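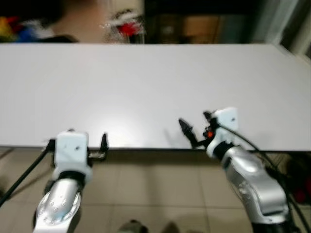 The table first

I moved to the new place in Brenville in September and the first thing I bought was a big white table. It came from Prania and cost 336, delivered, with another 24 for the man to carry it up. It is plain and rectangular and it marks easily, but it takes a wipe well enough. I clear everything off it once a day, usually before supper.

The crockery is less organised. I gave up on matching sets years ago, so what I have is orange plates, pale teal plates and a few odd cups. The teal ones are slightly bigger, so orange goes on top when I stack them. A spoon laid across the top plate saves a trip to the drawer.

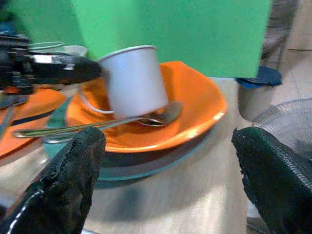 Paper cups get used more than I would like. I bought a sleeve of 50 from Cordeiro for the housewarming and there are still plenty left – they are fine for water, less good for tea. I would rather finish them than throw them out.

My favourite for tea is white outside and pale blue inside. Stains show up on the blue, so it gets a scrub with bicarb when I remember.
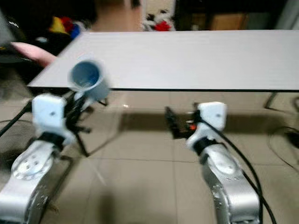
What still needs doing

The rest of the room. Clothes are on the white rack until I get a wardrobe, and I have looked at one from Velleo but it is 100 more than I want to spend. Two cardboard boxes are still stacked against the wall and the heap beside the table has been there too long.

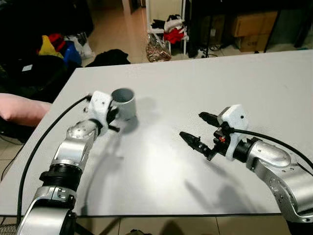
I might do the boxes first, as they only need flattening once they are empty. The cables on the floor want tying up as well. The pink cushion can stay where it is until I have a chair for it.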